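**Equipment Planner, Sorting Cells (one position, Tetholm)**
May 2025

Tetholm packs mixed snack boxes for offices, schools and small shops. Until now our people have sorted all products by hand. In March our management approved the first budget for robot sorting, and we are now looking for one person who will plan this purchase and stay with it until the cells are running.

You will work in the planning group together with Bethel Abera, who is responsible for purchasing, and Syahrul Sopacua, who leads the trial cell. You will report to Sumeya Hadgu.

## What the work is

The task of the cell is easy to say. Mixed groceries lie on a table, and a robot arm must put each item in the correct bin. The planning of it is more difficult. A chip can rolls, a bag changes its shape when it is touched, and a small cardboard box can lie in such a way that the gripper has little space. Each of these affects which fingers we should buy, how many spare sets we need, and how much time the supplier should calculate for one pick.
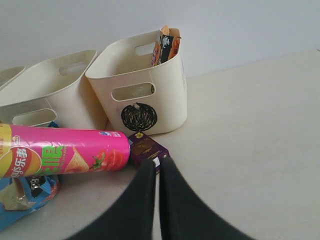 For this reason we don't want a planner who works only from catalogs. We expect you to spend a good part of your first weeks beside the trial cell, with a notebook, and to ask the operators what slows them down. After this you will write the requirements that go to the suppliers.

The product range for the first stage has 859 articles. You will divide them into groups by package type and decide, together with Syahrul, which groups the robot should take first and which ones stay with hand sorting. It is fully acceptable to recommend that a group is never automated, if the numbers say so.

Your main duties:

- prepare the equipment list for the first cells: arms, grippers, cameras, tables, bins, safety parts and spare parts
- request quotations and compare them on the same basis, including delivery, installation, training and service
- keep the budget file up to date and explain each change in it
- plan floor space and power together with the building team
- write the acceptance test for each cell and be present when it is done
- prepare a short monthly report for Sumeya

We have talked with three suppliers so far: Lorine, Dinsa and Mundetti. No contract is signed. Their first offers are hard to compare, as one of them includes service for two years and another one charges for each visit. To put these offers in one table will be your first job.

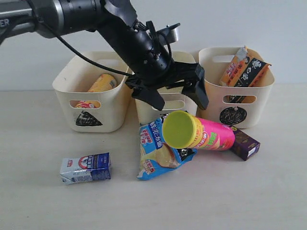
Please note that small things are also part of the budget. Cables, brackets, fingers and bins were forgotten in our first calculation, and we had to ask for more money after only a few weeks. The bins deserve special care. The shape of the rim and the height of the walls decide how the arm must move, and if we change the bin model later, a part of the programming must be repeated. Labels on the bins should be planned too, so that both people and cameras can tell them apart.

## What we ask from you

You need at least three years of experience in buying or planning technical equipment. It doesn't have to be robots. People who have planned packaging lines, warehouse systems or laboratory equipment are welcome to apply.

You should be comfortable with spreadsheets and able to read a technical drawing. You should also write clear English. Several of us learned it as a second language, and short sentences help everyone. You don't need to program, but you should not be afraid to ask a programmer why something takes four weeks.

It is a plus if you have:

- written an acceptance test before
- negotiated a service contract
- worked with food products in closed packages
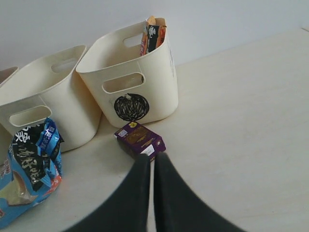
## What we offer

This is a full-time position with a permanent contract after a trial period of six months. The working place is Tetholm, and up to two days a week can be done from home once the first cell is accepted. We have 60 employees, and the planning group is small, so you will have real influence on what is bought. Travel to suppliers is paid, also the time on the road.

You may spend up to 200 hours in your first year on training that you choose together with Sumeya.

## How to apply

Please send your resume and one page about a piece of equipment that you planned or bought. Tell us what it cost compared with the plan, and what you would do differently. We read this page more carefully than the resume. A cover letter is not needed.

Applications go to Hamdia Weldu in the personnel office. Questions about the work itself can be sent to Maureen Ellwood, who held the planning role before she moved to operations. The first interview takes 60 minutes and is done by video. The second one is at Tetholm, and it includes a visit to the trial cell and a lunch with the group.

We answer every application, also when the answer is no.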